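Upholstery bench notebook, June
Armchair, pale blue pile, show-wood frame (Steltcombe job)
Entry by Ffion Gittins. Started 8:40, Monday.

Carried over from last week: the chair came back from the frame bench with the joints done and the finish rubbed up. Halvard wants it ready for collection as soon as the cover is fit to be seen. The cover stays. The client has been told that a recover is the other option and has said no to it for now.

Condition before starting. Inside back has whitish streaks and smudges across the upper part, worst near the top. Pile is lying in several directions there, so part of what looks like a mark is only shading. Seat is better but dull. Welt on the inside back is sound all the way around, no open stitching. Frame finish glossy, no bloom that I could find. Underside not looked at today.

Fiber still not settled. Elisa thinks cotton velvet. Gunnlaugur burned a thread from the seam allowance under the seat on Friday and wrote "mixed?" on the job card, which leaves us where we were. Treating it as cotton with a viscose content until somebody shows otherwise, meaning as little moisture as possible and no rubbing across the pile while damp.

Test patch first, low on the outside back, where a mark would not show. Distilled water only, white cloth, blotted, left 20 minutes. No dye on the cloth. No ring. Repeated with the Dolik neutral cleaner diluted per the label. No dye again, but the pile felt slightly stiff after drying and needed a second rinse. Decided to use plain water wherever it would do the job and keep the Dolik for the front of the seat.

Vacuumed with the soft brush, low suction, with the pile. Then the inside back, top to bottom, then the seat.
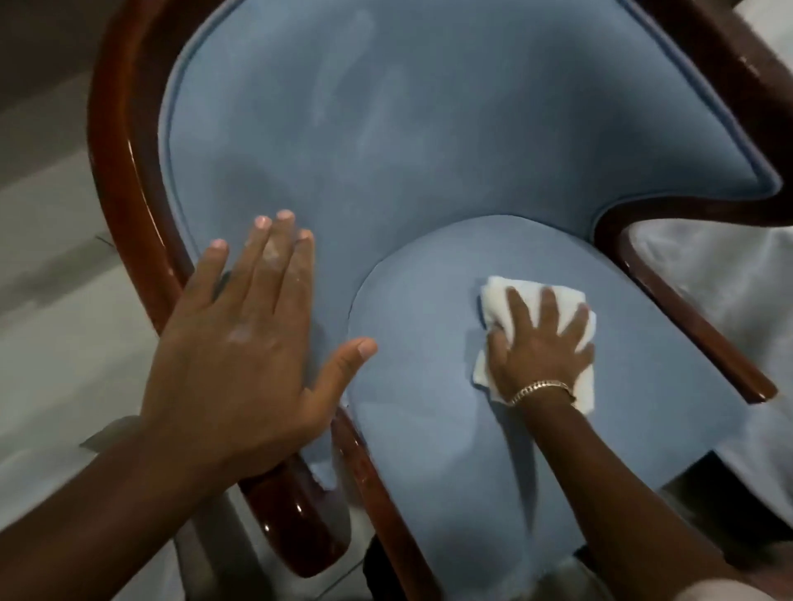
Pressure matters more than I had allowed for. If the cloth is pushed in hard the residue goes down into the base of the pile and comes back up when the fabric dries. Flat hand, even pressure, lift straight off, refold to a clean face. Each face of the cloth gets used once. Went through more cloth than planned and will need to take another pack out of the store (Ronja, please add to the order).

The residue itself: powdery, white, comes off on the fingers. Two candidates. One is chalk from marking out, which does not fit, as no marking has been done on this cover here. The other is old dry cleaning powder left in the pile by whoever had it before us. I favor the second. A pinch in water went cloudy and settled out in a few minutes, so it is not dissolving to any extent. It follows that most of it should be taken out dry, and water should be kept for the last of it. Wish I had done this test before wetting anything.

Changed the order of work on that basis:

1. Vacuum again through gauze, both directions, finishing with the pile.
2. Lift with a dry white cloth, no water.
3. Barely damp cloth, blot only, in sections no wider than the hand.
4. Dry cloth straight after.
5. Set the pile with the soft brush once dry to the touch, not before.

Arms and rails. Kept the cloth off the finish as far as possible. Where the cover tucks in beside the arms there is no room to work with a full cloth, so used a strip folded over a bone folder. Slow, about as slow as the rest of the seat put together. Any damp on the wood was wiped off at once with a separate cloth. Do not use the fabric cloths on the frame. Powder plus pressure will haze a gloss finish and Halvard will be the one who has to deal with it.

Stopped at 12:15. Window open, fan on the lowest setting and turned to the wall. No heat.

Checked at 3:30. Seat dry to the touch. Not judging the color until tomorrow, in daylight, from the door and again from the window side. Viscose shading changes overnight and I have been caught by that before on the Brerkau sofa.

Open points:

Gunnlaugur to send a proper fiber sample out if there is enough left in the seam allowance to cut. 4 mm is all I would take.

Elisa has the Vishwakarma velvet brush. It is needed back on this bench for step 5.

Job card says "clean and return." If the shading at the top of the back does not come up with brushing I would like it written on the card as wear before the client sees it.

Hours so far on cleaning: 6, including tests. Quote allowed less.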